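Teaching a robot to pick up a tube (and what my shoulders think about it)

March 2023

So I've spent most of this month moving my arms very slowly in a white room, and I've started doing it at home too. My other half caught me putting the milk back in the fridge as if it might go off. The milk, I mean, as in explode.

For anyone who missed the last post: I'm at Warkside now, on the bit of the project we call Norel, and my job is to drive two robot arms by remote control while everything gets recorded. I hold a pair of handles, the arms copy me, and later on somebody cleverer than me trains a model on what I did. The task at the moment is tubes. Take one out of the rack, hold it up, put it back. That's the whole thing!

It sounds like nothing. The first morning I managed 9 goes I'd have been happy to show anybody, and we need 700 for this task alone, with another 500 to follow for passing a tube from one hand to the other. I went home and lay on the floor.

The hard bit is that you can't feel anything. When you pick up a tube with your own fingers you know straight away if you've got it squarely, and you shift your grip a touch without thinking. With the handles I'm doing it all by eye. I close the jaws, I look, I lift a hair, I look again. Ashwin Menon, who was driving these things long before I turned up, told me to stop looking so much. His argument is that every time I stop to check, the robot learns to stop as well, and you end up with a machine that dithers. I watched one of my own recordings back and he's right, I dither terribly. There's one where I hover over the rack for so long that I thought the playback had frozen.

What helped was talking out loud. Down, down, left a bit, shut, up. I felt a complete wally for the first hour and then didn't care. I also lowered the chair, which stopped me hunching, and I now take a proper break after each batch whether I want one or not (I never want one, and then I stand up and my shoulders have opinions).

The view that matters most is the one from the wrist, and it took me ages to trust it. My instinct was to peer over at the real table, but the model is never going to have my eyes. If I can't tell where a tube is from the wrist picture, it's a bit unfair to expect the robot to. 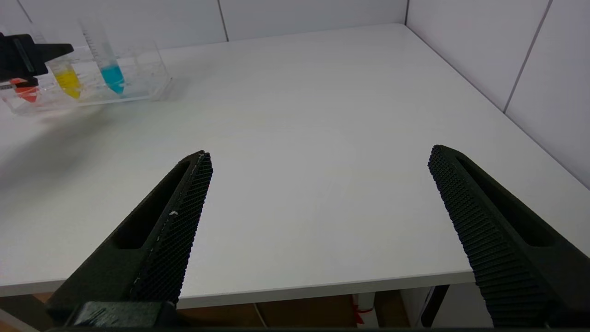 3 min read

One arm is over at the rack by the red-orange tube, and the other has its fingers wide open with nothing between them yet. I love the colours, by the way. After a fortnight of white table and white walls, that turquoise is practically a holiday.

The idle arm is its own little problem. I forget I'm holding it. All my attention goes to the side that's busy and the other hand sinks, or drifts inwards, and all that wandering goes into the recording as if I meant it. Ashwin calls it ghost arm. I've taken to resting my spare elbow on a folded jumper, and my last lot were much steadier.

We got past 300 good ones yesterday, so there was cake, and I ate mine at normal human speed. Next up is the passing-across task, which I've had one sneaky try at and made a right mess of. I'll write that up once I've got one I'm not embarrassed by.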